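Prurach gripper pair, the hand-held sort. Two weeks in. Quick review because I keep getting asked and haven't got time to answer everyone separately.

**Short version:** good grippers, decent pads, annoying to clean. Will they get us to a machine that does the washing up? Not this year. Further along than I expected though.

**What I wanted it for**

Small kitchen jobs. Cutlery sorting, lids, putting things back in pots. The Ekovau arm in our workshop is fine with boxes and fine with mugs, hopeless with anything thin. Kenneth Dalisay on the shop-floor side has the same moan about dowels and cable ties. So the plan: do the chore by hand with the grippers, lots of times, train on it, see what the arm makes of it. 348 runs so far, all one job. Chopsticks off the table and into the holder.

Sounds daft as a test. It isn't. A chopstick is thin, it rolls, it's fat at one end and thin at the other, and half of them are shiny. You pinch it wrong and it swings round like a compass needle. A child of five does it without looking. Every arm I've tried makes a meal of it.

**In the hand**

Light enough for a morning. By lunch my thumb had had it. Trigger pull is even, no slop in the linkage, jaws meet flat. The pads are the best bit, soft without being sticky, and they hold a lacquered handle better than the hard rubber ones on the old Drekimitz set. Those just spat things across the room.

Fingertips are pointed behind the pad, handy for getting under something lying flat. Go in too steep and you drag the cloth with you. Took me a whole Sunday to stop doing that.

Using two at once is harder than it sounds. Left one steadies, right one picks, thats the theory. In practice I kept parking the left and doing it all with the right. Aniela Wilczyńska is much better at it than me, her runs are the ones worth training on. 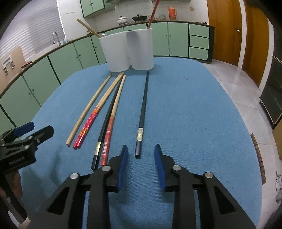
*Chopstick job, blue cloth. The black one on its own is the easy pick. The bunch in front of the holder is where it gets nasty.*

**What the arm can do with it now**

One stick, on its own, clear cloth all round: fine. Picks it, lifts it, gets it over the holder. I'd trust it with that while I made a tea.

Two lying side by side and touching: coin toss. It grabs both, or nudges them apart and then goes for the gap. When it grabs both it has no idea it has grabbed both. Carries on quite happily.

Crossed sticks, one tucked under another: no. It pulls the bottom one and the rest go everywhere. A person slides the top one off first without thinking about it. We've put in 26 runs of nothing but crossed ones and there's a flicker of somthing there, it hesitates now, which I'm choosing to see as progress.

Dropping in is the other problem. Once the holder has a few things standing in it the arm aims for the middle and hits whatever's already there. Metal spoon, clunk, stuck. It doesn't wiggle. We wiggle all the time and don't notice.

**Speed**

Slow. 8 seconds a stick on a good go. For a house that's OK I think, who cares if it takes all evening so long as it's finished by breakfast. For Kenneth's lot it's useless, he needs it at 2 and he needs it to be right every time. Different question really. People lump house chores and factory chores together and they shouldn't, a kitchen forgives slow, a line doesn't.

**Niggles**

- Pads mark. Anything greasy and they lose grip until wiped down. Spare set should be in the box, wasn't.
- Crumbs get in the pivots. Old toothbrush sorts it.
- Strap is too short for big hands.
- Manual is mostly pictures of the box.
- Ó Súilleabháin (where I bought them) were quick to send out but slow on the spares, still waiting.

**Would I buy again**

Yes, for collecting runs. Sturdier than the Drekimitz and nicer to hold. If you're hoping to buy a pair and have a robot clearing the table by January, keep your money and get a dishwasher with a cutlery tray.

Four stars. Would be four and a half with the spare pads. Will update when we've moved on to forks, Aniela reckons forks are easier. I reckon she's wrong.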